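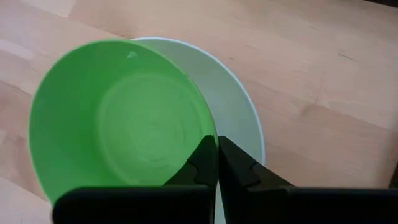 Had another go at reading the council's kitchen scraps plan for Inskip last night and I still can't work out who it's meant to help. The short version is that from February everyone gets a little benchtop caddy and a roll of liners, and the red bin goes to fortnightly. The caddy is supposed to change our habits. I've saved scraps for years in whatever was clean. A green plastic bowl does the job and it has never needed a launch event.

2/ The number on the flyer is $243 per household over the life of the contract. Saved or spent? Read it again. It says "a value of $243". I asked at the library drop-in and was told it was "a combined figure". Combined with what, mate.

3/ The contractor is Midex. The liners come from Drandari. The app that reminds you which bin goes out is called Flirneck, and yes, you have to make an account. My bin night has been the same since I moved in. I don't need a login for it.
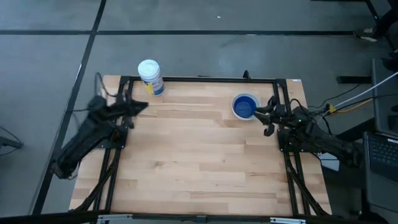
4/ Then there's the trial everyone keeps quoting. They ran it on 200 homes, all up the hill end, all with yards. No flats. No units over shops. Nobody on my street got a letter. If you pick the people who already have a compost heap and ask whether they mind sorting scraps, you'll get a lovely graph.

5/ Talha Farooqui put in a written question about contamination, meaning how many loads from the trial ended up in landfill anyway. The reply ran to a page and a half and didn't have a number in it. He's posted the whole thing on the Inskip noticeboard group if you want to see how it's done.

6/ Before anyone starts: I'm not against composting. My tomatoes are half banana peel. Food in landfill is a real problem and I'd be glad to see less of it. I just don't believe a scheme works because the brochure has a leaf on it.
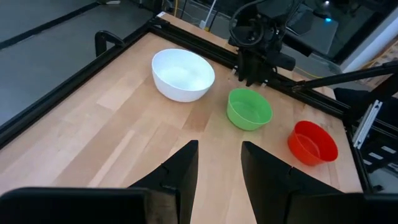
7/ The liners bother me most. "Compostable" on the roll, then in small print, in a commercial facility. So where's the facility? The plan says "regional partner to be confirmed". You're handing out the bags in a few weeks and you haven't confirmed where the bags go?

8/ Someone in the replies says the neighbouring shire did this and it went great. Maybe! I looked for their report and found a media release and a photo of the mayor holding a caddy. If you've got the actual tonnages, send them over and I'll read them.

9/ Also the fortnightly red bin. Easy enough for two people. Try it with twins in nappies in summer. There's a form for a bigger bin, but it's 400 households maximum, first in first served, and the form is in the app. Of course it is.

10/ What I'd want before February: the name of the site, the contamination rate, and what the $243 is made of. It'd fit on a postcard.

11/ Submissions close at 5 pm on the last day of the month. The online box has a character limit, so do it on paper and hand it over the counter. Get them to stamp a copy. Last time half of ours got "not received".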